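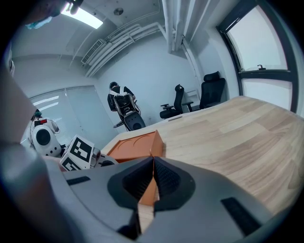 Hi Imelda,

I promised you something by 8/15/23 and I'm going to make it, just. You asked for plain talk and no charts, so you're getting me at my kitchen table with the notes open.

The short version: the Stilley ballot access project is on budget, a little behind on the rural end, and way ahead of where I thought we'd be with signatures. We had 1301 valid ones as of the last check by the county clerk (we turned in 1443, so the rest got tossed, mostly for old addresses). The charter amendment needed fewer than that, so we're on the November ballot!

For anyone at your office who hasn't followed this, the amendment would let residents force a public vote on big land sales by the town council. Right now the council can sell whatever it likes after one hearing, and after the Mercado Street business in May people were pretty worked up. I can't say I ever enjoyed asking strangers for their names outside a grocery store, but that month was easy.

Money. We've spent the printing line completely and gone over it by a hair, which I covered from the room rental line. The Grange let us have their hall for nothing after the first meeting, so there was slack. Travel is barely touched. I'd like to move what's left of travel into mailing, if you're okay with that — a yes by email is plenty for our bookkeeper.

What hasn't gone well is Wesusex. We planned house meetings in 5 neighborhoods out there and held two. Turnout was thin at both, and the folks who came wanted to talk about the water rates. Fair enough, I let them. I think we should go back with somebody who lives out there doing the inviting, and I have one person who said maybe.

The Kidum people are still deciding whether to endorse. Their board wants a change to the wording on emergency sales and we can't change the wording now, so I'm not counting on them.

Next up is the voter guide, in English and Spanish, and then door knocking. We have more than 88 people signed up to knock, though I'd plan on half of those showing. Draft of the guide is attached. Page three still has the old hearing schedule on it, please ignore that part.

Call me about the mailing money when you get a chance.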